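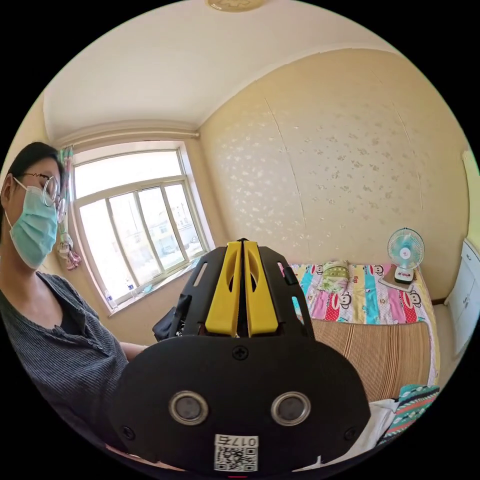
Folding trousers with two hand-held grippers: the robot lets one leg fall

Home Topics Unanswered Members Log in

Galtgate uses cookies to remember your settings. Accept / Manage

Pin-yu Yeh
May 13, 2018

Good evening to all. I am teaching a pair of Hirkon arms to fold clothes on a bed. I do not drive the arms from a distance. I carry one gripper in each hand, do the work myself, and the recordings are then used for training. The bed is in a normal bedroom with a big window.

I have 44 recordings of black trousers. With towels the result is quite good. With trousers, the arms lift the waist correctly, then the left gripper opens too early and one leg falls down. Sometimes it closes again on air and continues as if it is holding something.

My questions are these. Should I throw the recordings away and make them by remote control with the real arms? Or is my way of moving wrong? I must say that I am rather quick, as I have folded many clothes in my life. I would also like to know if the black cloth itself is a problem, the grippers being black too.

Please excuse my English.

Share (2) Follow

Severyn Nazarenko

Please do not throw them away yet. I had the same trouble with scarves last August, and most of it was in my hands.

When we fold at home we do a lot by feeling. You feel that the cloth is slipping and you press a little more. The recording has the picture and the opening of the fingers, but it does not have this feeling. So you must do slowly what you normally do without thinking.

What I would change:

Close the fingers fully and wait one moment before you lift. In my old recordings I was already lifting while I was still closing, and the arms learned to lift with a half grip.

Hold the trousers up between the two grippers and let them hang quietly. One hand high and the other low is good, because then the leg is stretched and the camera can see where it goes.
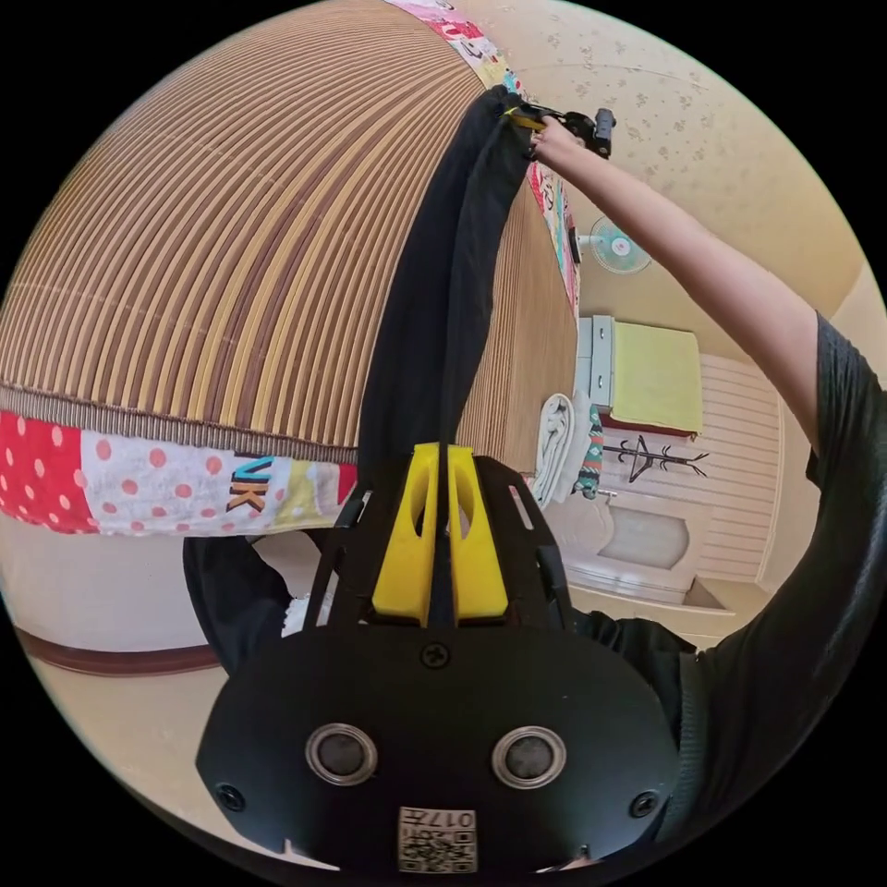 Long black cloth stretched between two grippers, one hand raised, with the bed behind.

Do not open the lower gripper until the cloth lies on the mat. I think this is your real mistake. If you open it in the air even a few times, and then catch the leg with a quick movement, the arms will learn the opening and they will not learn the catching.

Also watch your 44 recordings one by one and write down in which ones you let go early. I kept 34 of mine and the result was better than with all of them. It is a boring evening, but cheaper than recording everything again.

About remote control: I tried it for two weeks with the Tekus handles. You are certain that the arms can reach every position, and this is a true advantage. But for soft cloth it was very slow for me, and my movements were full of small stops. I would keep it for one or two difficult places only.

Was this helpful? Yes (2) Reply

Rania Haddad

I agree with Severyn, only I want to add something on the colour. Black on black is harder for a person as well when you check the recordings. You can mix in some light trousers, so that it does not learn one garment only. Please keep the black ones too. Draw the curtain in half of the recordings if the window is behind you or beside you, as the light changes the cloth very much.

And check that your wrist can do what the robot wrist can do. Mine turns more, and I forget it always.

Reply

Volodymyr Pavliuk

I have the same problem but with socks. Did you solve it? My sister Vasylyna says I should buy a better gripper, but I do not want to spend again.

Reply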